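Bench notes, revised in April after the second batch of fixtures.

# Making a flat fixture plate for holding boards on edge

A board held on edge takes very little bench space, leaves both faces open for inspection, and can be lifted straight out without tools. The fixture described on this page does that for long, narrow boards. It is a flat plate with slotted brackets standing up from it, and it sits on a slotted aluminum work surface. The same method works for wider boards if the brackets are made taller.

The procedure assumes a 3D printer with a bed large enough for the plate, a set of calipers, and some familiarity with a parametric CAD program. Machined plates are covered briefly at the end.

## Materials and tools

- Filament: PLA for room-temperature work, PETG if the fixture will be near a heat gun
- Digital calipers, 0.01 mm resolution
- Small flat needle file
- Feeler gauges
- Deburring tool
- Two bare boards from the same batch as the ones to be held, or scrap boards of the same thickness
- T-slot nuts and low-head screws to suit the work surface
- Isopropyl alcohol and lint-free wipes

Matte gray filament is the usual choice in this shop. It does not throw reflections back at the operator, and green solder mask stands out against it. Glossy black makes a dark slot difficult to see from above.

## 1. Measure the board

Measure the bare board thickness at both ends and at the middle. Nominal 1.6 mm boards from our supplier, Zokport, have measured between 1.52 and 1.68 mm. Write down the largest value and design to that.

Next, measure the clear margin at each end. This is the length of board with no components, test pads or tall solder joints on either face. The bracket walls may only touch the board inside this margin. If the margin is less than 4 mm, use a bracket with a relief cut on the component side.

Check the board for bow by laying it on a flat surface and trying feeler gauges under the middle. A long strip will usually show some. Bow up to 0.3 mm can be ignored. Above that, the slots need additional clearance or the board will bind when it is lifted.

## 2. Set the slot width

Slot width is the one dimension that decides whether the fixture is pleasant to use. Start from these values:

| Largest board thickness | Slot width, printed | Slot width, machined |
|---|---|---|
| 0.8 mm | 1.10 mm | 0.95 mm |
| 1.0 mm | 1.30 mm | 1.15 mm |
| 1.6 mm | 1.95 mm | 1.75 mm |
| 2.0 mm | 2.35 mm | 2.15 mm |

Print a test coupon before committing to the whole plate. A coupon with three slots, in steps of 0.1 mm, is enough. The board should drop in under its own weight and should not lean visibly when tapped. If it has to be pushed, the slot is too tight, and repeated insertion will scrape the mask off the board edge.

## 3. Draw the brackets

Each board position needs two brackets, one for each end. Draw one bracket as a separate body and copy it. Editing the brackets one at a time is how mismatched slots get into a drawing.

1. Draw two parallel walls separated by the slot width.
2. Make the walls at least 3 mm thick. Thinner walls flex and eventually split along the layer lines.
3. Set the wall height to between one half and two thirds of the board height as it stands on edge.
4. Where fingers or a tool must reach the board, lower one wall or slope its top.
5. Add a 1 mm chamfer to the inside top edges of the slot as a lead-in.
6. Add a 2 mm fillet where each wall meets the plate.

The floor of the slot should be level with the top of the plate or slightly above it. A recessed floor collects solder balls and clipped leads.

An end stop is needed on at least one bracket in each pair. Leave 0.5 mm of total end clearance. With two closed ends and no clearance, a board cut at the long end of its tolerance will not seat.

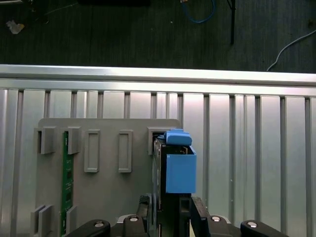 Space neighboring positions according to the tallest component, plus finger clearance. For hand loading, 18 mm between slot centers is a workable minimum. Positions should be lined up so that both brackets of a pair share a single sketch line. If the upper and lower slots are drawn from separate references, a small error in one of them will twist the board, and the twist gets worse as the board gets shorter.

## 4. Draw the plate

The plate should be 5 mm thick for spans up to 200 mm and 6 mm beyond that. Round the outer corners to a radius of 8 mm or more. Sharp corners lift from the print bed and catch on sleeves.

Other raised features, such as rectangular frames for locating small parts, can be drawn on the same plate. Keep a clear gap between them and the brackets, wide enough to get a brush in. Allow 0.4 mm total clearance inside any frame intended to locate a part.

Decide at this stage how the plate will be fixed. There are two practical methods:

**Screws through the plate.** Counterbore the holes so that the screw heads sit below the surface. Place the holes on the pitch of the grooves in the work surface. Measure the pitch across several grooves and divide, as a single groove-to-groove measurement is rarely good enough.

**Edge clamps.** Leave a plain border 12 mm wide on two opposite sides. Low-profile clamps such as the Urno type need no holes in the plate, and the fixture can be moved along the surface freely. They hold less firmly than screws.

Screws are better for a fixture that stays in one place. Whichever is used, do not rely on double-sided tape for more than a trial. It creeps.

## 5. Print

Print the plate flat with the brackets pointing up. Recommended settings:

- Layer height: 0.2 mm
- Perimeters: 4
- Infill: 30 percent, gyroid or grid
- Bed temperature: as recommended for the filament, held until the end of the print
- Supports: none
- Brim: 5 mm

Place the layer seam on the outside of the bracket walls. A seam inside the slot produces a ridge that has to be filed away, and filing widens the slot unevenly.

Let the plate cool on the bed before removing it. A large plate pulled off warm will take a curve – the curve then shows up as slots that no longer line up. At our settings a full plate takes roughly 11 hours, so start it in the evening and remove it in the morning.

## 6. Clean up and check

Remove the brim and run the deburring tool around the lower edge. Any burr on the underside will keep the plate from sitting flat. Pass the needle file through each slot once, without pressure, and blow out the dust.

Then check in this order:

1. Lay the plate on the work surface and press each corner in turn. It should not rock.
2. Insert a bare board into each position. It should seat under its own weight.
3. Lift the board by its middle. Both ends should release together.
4. Check with a small square that the board stands perpendicular to the plate.
5. Tighten the plate down and repeat steps 2 to 4.

The last step catches a fault that the others miss. A slightly bowed plate can pass every check while loose and then pinch the boards once the screws are tight. If this happens, loosen the screws and slide a feeler gauge under the plate to find the high point, then shim or reprint.

## 7. Prepare the work surface

Slotted aluminum collects debris in its grooves. Brush along the grooves, not across them, then vacuum and wipe the flats with alcohol. Do this each time a plate is moved. One hard particle under the plate is enough to tilt it.

Bare aluminum is conductive. The fixture holds the board clear of the metal, but a dropped board may land across the slats. Power should be off during loading and unloading. Ordinary PLA and PETG are insulators and can hold a static charge, so for sensitive assemblies use a dissipative filament and confirm it with a surface resistance meter.

## Wear and replacement

Slots wear at the lead-in first. We check ours with a gauge strip every 2,000 insertions and replace the plate when any slot has opened by 0.15 mm. The longest-lived PETG plate in the Aruvcombe workshop reached 1,431 insertions past its first check before it was retired. PLA plates have lasted for less time.

Engrave or emboss the slot width and revision on the plate border. Two plates that differ by 0.1 mm look identical on a shelf.

## Machined version

For long runs the same drawing can be cut from acetal or tooling board. Change the slot widths to those in the machined column and replace sharp internal corners with a radius that suits the cutter. Deep, narrow slots are slow to mill, so it is cheaper to make each bracket wall as a separate piece and screw it down against a dowel. Smits quoted us for 75 plates on that basis, and the two-piece bracket was accepted without changes to the plate drawing.

Corrections to the slot table go to Eyvindur Ragnarsson, who keeps the master CAD file. Include the measured board thickness and the filament used.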